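Rereo setup package, four stars from me

Bought this in December, finally finished my setup over the break, so I figure I can say something useful now. For anyone new to it, Rereo lets you build a copy of your cell on the computer and sort out the arms there before you let the real ones loose. I have one two-armed machine with Selden grippers on it, and I paid $300 for the license plus the gripper add-on. Not cheap for a one-person shop, but I've bent fingers before and those aren't cheap either!

Installing it was easy. Getting my machine into it was a whole other thing. The gripper model comes in fine (palm, fingers, all of it) but the zero point for the finger opening didn't match mine, so the first time I told it "closed" I still had a gap. You fix that on the tool offset page, which is buried under Accessories for some reason. Do the left and right grippers separately. I copied the left numbers over to the right like a lazy person and lost a whole evening to it.

Once that was sorted I started having fun. I do all my reach checks in the furniture room that ships with it, where there's a table with a glossy orange wood top and a white handle hanging off the underside. What I look for is how near the fingers get to that table edge with the gripper wide open. Going in low, under the edge, is where my arm always wants to fold up in a silly way, and I'd much sooner find that out on a screen. I save each pose, run it on the real machine at slow speed, then fix whatever's off and save it again. Two passes usually does it.

The wrist view is the best part of the package. You sit right behind the fingers and tip the wrist a little at a time until you like it. The lighting gets murky though, and dark floors go almost black, so turn the brightness up before you start judging gaps. I couldn't find a way to make that stick between sessions.

My machine had 1343 hours on it when I started and the right wrist has a bit of play in it now. There's a box where you can type that in and it pads your clearances, which I love. The manual gives it one sentence. Jitendra Rawat at Lesham walked me through it by email and was super patient about it.

I took a star off for the manual and the brightness thing. I'd still buy it again. 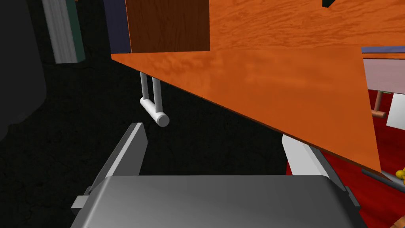 Duyên Tôn replied that the brightness does stick if you save it in the cell file and not in the view menu, and asked whether the padding slows down the real machine or only changes the saved poses.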